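# Chapter 5: Mirrors and Plane Images

Most people look into a mirror before they have said a word to anyone that day. They check their hair, brush their teeth and leave. The mirror does its work so well that it is easy to forget there is any work being done. In this chapter we look at what happens to light when it meets a flat, polished surface, and at how the eye and brain turn that light into a picture of a room that seems to lie behind the wall.

You have already met the ray model in Chapter 4. A ray is a straight line that shows the direction in which light travels. We used rays to explain shadows and the pinhole viewer. We will now let them bounce.

## 5.1 A surface that sends light back

Nearly every object you can see is visible because it reflects light. A sheet of paper reflects most of the light that falls on it. So does a mirror. Yet you can't see your face in a sheet of paper.

The difference lies in how smooth the surface is. Under a microscope, paper is a tangle of fibers pointing every which way. Light that arrives from one direction leaves in a great many directions, and this is called **diffuse reflection**. A mirror is smooth even on a very small scale, so rays that arrive side by side leave side by side. This is called **specular reflection**, from the Latin word for mirror.

Many surfaces do some of both. Polished stone, a waxed floor and the cover of a glossy magazine all show their own color and pattern by diffuse reflection, with a faint image of the window or the lamp laid over the top.

Household mirrors are made of a sheet of glass with a thin layer of metal on the back. The metal does most of the reflecting. The glass gives the metal a flat surface to sit on, and a coat of paint behind protects it from damp. When that paint fails, moisture reaches the metal and dark spots creep in from the edges, as you may have noticed on older bathroom mirrors.
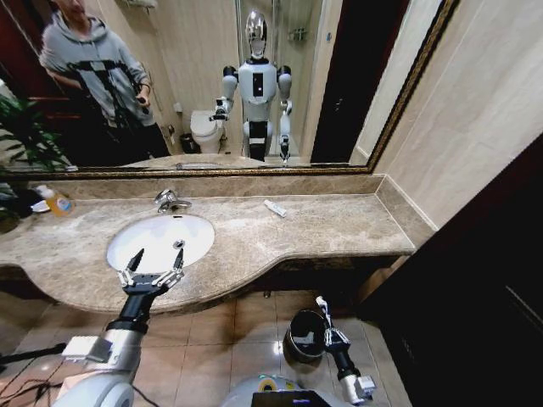
**Figure 5.1** A large plane mirror above a vanity countertop. The reflected person and potted plant appear to be behind the glass.

## 5.2 Where is the image?

Stand 1 meter from a plane mirror and look at your own face. How far away does it seem to be? Most students answer "1 meter," and most are surprised by the measurement. The image is as far behind the mirror as you are in front of it, so the distance from your eyes to the image is 2 meters.

Nothing is there, of course. No light reaches the space behind the wall. The rays that enter your eye left your face, struck the mirror and came back. Your brain has no record of the bounce. It traces the rays back along straight lines, and those lines meet at a point behind the glass. An image of this kind, formed where rays only seem to meet, is called a **virtual image**.

The distance rule holds for every object in front of a plane mirror. If a towel rail is fixed to a wall 1260 millimeters from the glass, its image is 1260 millimeters behind the glass. If a door is 2000 millimeters away, so is its image, on the other side. The reflected room has the same depth as the real one, and this is why a wide mirror makes a small bathroom feel larger.

## 5.3 The Stana Street problem

Two apprentices at a glazing firm, Duangjai Nakpan and Mawuli Quartey, were asked to hang a mirror in a rented apartment on Stana Street. The tenant wanted to see herself from head to foot. She had ordered a mirror as tall as she was, and it would not fit above the baseboard heater.

Nakpan said that a shorter mirror would do if the tenant stood farther back. Quartey said that standing back would make no difference, but that a mirror half her height would be enough anywhere in the room, provided it was hung at the right level.

Before you read on, decide which of them you agree with, and write down your reason. You will return to your answer in Section 5.6, once you have learned to draw the rays from the feet and from the top of the head.

## 5.4 What you will need

The activities in this chapter use simple equipment:

- a plane mirror tile, at least 254 millimeters on a side
- two identical candles or pencils, with modeling clay to hold them upright
- a ruler and a protractor
- plain white paper, taped down at the corners
- a ray box, or a flashlight with a slit cut in a card

Tape the edges of the mirror tile before you handle it. Work in a dim room when you use the ray box – a closed blind is usually enough.

Mark the position of the *back* of the mirror on your paper, where the metal layer is. Students who draw the line along the front face often find that their angles disagree by a degree or two.

## Before you begin

Write a short answer to each of these in your notebook. Leave space for corrections.

1. Why can you see a page of this book from any seat at the table, but a reflection of the lamp only from certain places?
2. You walk toward a plane mirror at a steady pace. How fast do you and your image approach each other?
3. Hold up your right hand in front of a mirror. Is the image a right hand or a left hand? Say what you mean by your answer.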